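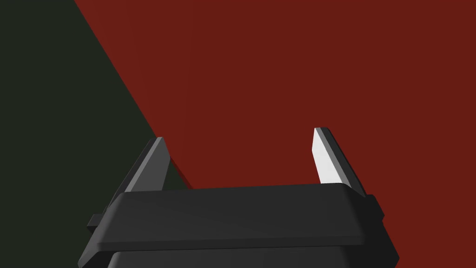

Filed under: Family Diary

3 March 2021

Well, the bedtime battle is over for now, and I'm writing this at the kitchen counter with cold toast because I missed dinner again. I have to get this one down while I still remember it.

So, the allowance thing. We had been going back and forth for weeks about whether the kids should get money for chores, or money just for being kids, or no money at all (my mother's vote, every single time). My husband grew up getting paid for everything, right down to taking out the trash, and he thinks it made him careful. I grew up getting nothing and I thought that made me careful. Neither of us is careful! We had a whole box of unopened Mivine spray bottles in the garage at one point because they were on sale.

Anyway, I finally asked Henryk Wilczyńska about it when I ran into him outside the library. He raised six kids in that narrow house on Prakwood, and they all still come home for Easter, so I figure he did something right. He told me he never paid for chores, but each of them got a little every week and had to write down where it went. That was it. He didn't check the math and he didn't comment on the candy. They just had to write it down and read it out loud on the first of the month.

I loved that. I came home and announced it at supper, probably with too much enthusiasm, and my oldest looked at me like I'd asked her to churn butter. She wanted to know if she had to read out everything. I said yes, everything. She said what about presents. I said okay, not presents. She said what about private things. I said what private things does a person buy at twelve, and that was the wrong question, and she went upstairs.

I let her stew a while and then went up and sat on the floor by her bed -- I've found she talks more if I'm lower down than she is and not looking right at her. After a long stretch of nothing she told me she has 83 dollars saved and she didn't want her brother to know, on account of he'd ask to borrow it. Which he would. He already owes me for the Pollel headphones he left on the bus.

I told her she could read hers to me alone, up here, and he could do his at the table if he wants an audience. She thought about it and said fine. Then she asked if I write down what I spend. I do not. I said I would start, so now there's a notebook on the fridge with my name on it and I'm already dreading it. First line: the coffee from Wasilewska, a big one.

My son, meanwhile, wanted to know how long it would take him to get to 100 dollars if he spent nothing at all. We worked it out on the back of an envelope and he was disgusted. He asked if he could skip ahead. He asked if Grandma could be told.

I keep thinking about her sitting on that money and worrying about it by herself. I'd have said we talk about everything in this house, and here she was guarding a sock full of bills. I want to do better at the small quiet check-ins and not save it all up for big supper speeches. I do love a supper speech though.

First reading is in April. I need to buy two more notebooks, and write that down too, I guess. Dishes now, and the permission slip is still not signed.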